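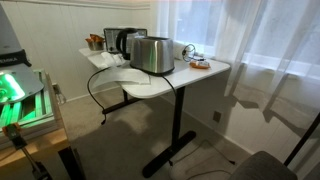
主题:Re: [Teswood-讨论] 第649次运行中途报错停机,底座好像动过

搜索邮件存档 搜索 高级搜索
本站使用 Cookie 保存您的阅读偏好。继续浏览即表示同意。接受 / 管理设置
分类:故障与安全 > 机械臂 > 安装与固定

Kanyarat 你好,各位好:

回信晚了,实在不好意思。三月这阵子我两头跑,邮件攒了一大堆,你这封我读了两遍,昨天晚上又把日志从头翻了一遍,才敢动笔。先说一句,你当时按急停按得很对,后来没有急着复位,先去看现场,更对。换成我刚入行那会儿,多半是顺手一复位接着跑,然后过两个小时再来后悔。

我把你的原话留在下面,一段一段回,这样后面加进来的同事也看得明白。

> Kanyarat Srisuk 写道:
>
> 大家好,昨天下午跑到第649次的时候出了点问题,想请有经验的同事帮忙看看。
>
> 任务还是老任务,从工作台这边伸到旁边那张白桌上,去按烤面包机的压杆。前面一直很顺,到这一次,夹爪还没碰到压杆,手臂就抖了一下,接着报接触力超限。我按了急停。走近一看,烤面包机被带歪了,电源线绷在夹爪的指尖上。

电源线这件事我先说,这个最容易再犯。烤面包机那根黑线是从机身右前方出来,横过桌面,再从前沿垂下去,挨着桌腿。水壶那边也有一根垂在桌子外面。线一垂下来就有自重,桌子稍微一碰它就晃,今天在这个位置,明天就挪了一点。我们的轨迹是按物体位置规划的,线压根不在碰撞模型里,手臂从低处斜着过去,挂上是迟早的事。你日志里的外力是慢慢爬上去的,最后才冲过阈值,很像先勾住了软的东西再越拉越紧。硬碰硬撞在机身上,曲线会陡得多。

我建议在桌面上用布基胶带把线固定住,贴着后沿走,余下的长度盘好绑在桌子底下。插头也不要悬着。我知道你们练的时候不通电,可是哪天有人要做通电的演示,随手一插,线还是原来那根线,那就麻烦大了。通电测试请单独走一遍审批,Tolera Lencho 手里有表格,问他要就行。

> 复位以后我让它回到标定点,发现末端偏了。我用尺子量了一下,原来底座前缘到台面上那条铅笔线应该是对齐的,现在差了2毫米。夹子看上去是夹着的,用手推也推不动,所以我不确定是不是我以前就没对准。

我倾向于相信你的尺子。你提到“用手推也推不动”,这个检查我以前也做,后来不敢信了。手推的力气和手臂伸出去急停那一下的力矩完全两回事。手臂伸到旁边桌子上方,力臂本来就长,再加上急停时的惯性,全都要靠底座下面的金属安装架和夹在台边的夹具来扛。木头台面又会被压出印子,夹具刚上紧的时候很牢,过几天木头让了一点,夹紧力就悄悄掉下来,外表什么都看不出来。

Britent 那边去年也碰到过一回,Lợi Phùng 应该还记得。他们查了整整一个礼拜的相机标定,相机外参重新做了好几遍,怎么都对不上,最后是 Lợi 蹲下去系鞋带,看见台面边上夹具的钳口底下有一道新磨出来的亮痕。(Lợi,如果我记错了你出来更正,我年纪大了,故事讲多了容易添油加醋。)

所以请你把夹具松开,看看台面和钳口接触的地方:有没有滑动的痕迹,木头有没有压陷,螺杆手柄有没有弯。看完先拍照再擦,不要先擦。

> 另外想问,第649次之前的数据还能不能用?我们这一批一共录了340条,重录要花不少时间。Trí Lục 说可以用回放误差筛一下,我没做过。

Trí 的办法可行,我补充几句。这340条不必全部扔掉,但也请先不要往公共目录里合并。底座如果是在急停那一下突然移位的,之前的数据就没有问题;如果是一点一点溜过去的,误差会有一个慢慢变大的趋势。挑每次开工时回标定点的那一帧,比一比末端在相机里的位置,按时间排一张图,是台阶还是斜坡,一眼就能看出来。Ultura 那边有个现成的小脚本,Đức Phí 维护的,我已经请他发到列表里,他答应了,就是没说什么时候,大家耐心等一等。

> 还有一件小事:出事的时候我站在窗户那一侧,离手臂不算近,但急停按钮在工作台的另一头,我是绕过去按的。

Kanyarat,这可不是小事,我反而觉得这是整封信里最要紧的一段。绕过去按,意味着手臂在那边拽着线,你还要从它旁边经过。窗边那一块地毯上本来就有散着的细线,还有椅子或凳子,人一急,脚下一绊,后果我不愿意想。急停必须放在操作者伸手够得到的地方,人站哪里,按钮就跟到哪里。线不够长就申请一根长的,Olaniyan 的采购单上写“安全”两个字,批得很快,这个我有经验。

地上的线请顺手收起来,椅子不用的时候推到伸展范围外面去。

下面是我希望在恢复运行之前做完的事,做完一条在列表里回一句就行,不用写报告:

1. 断电挂牌,拆开夹具检查台面和钳口,拍照。
2. 在钳口和木台面之间加一块金属垫板,按规定力矩重新上紧。夹具只作临时用,下一步还是改成螺栓穿过台面固定。
3. 在安装架和台面交界处画一道细的对位线,跨在两边,每天开工前看一眼。
4. 理好白桌上和地上的电源线。
5. 把急停挪到操作位。
6. 重新标定,空跑低速,再放物体。顺序不要颠倒,我见过有人嫌麻烦先放了物体,结果连原因都分不清。

接触力的阈值请不要调高。我知道有人会提,说阈值太紧老是停,影响进度。这一次它停下来了,烤面包机只是歪了,夹爪没坏,人也没事,我看这个阈值设得挺好。

桌上那些像零食包装的东西、白色的那张薄片,还有水壶旁边那团白的,如果不是任务要用的,也请清一清。薄片有一边伸出了桌沿,容易被带走,相机看着也乱。要用的就写进场景清单里,固定位置。

啰嗦了这么多,希望有帮助。你要是拆夹具的时候拿不准,下午四点以后我一般都在,打个电话过来,我们边看边说。也谢谢你把事情原原本本写出来,包括“不确定是不是我以前就没对准”那一句,很多人是不肯写的。

祝好

Tolera 如果看到这封,麻烦把审批表的新版也顺便发一份,我手上那份还是旧的。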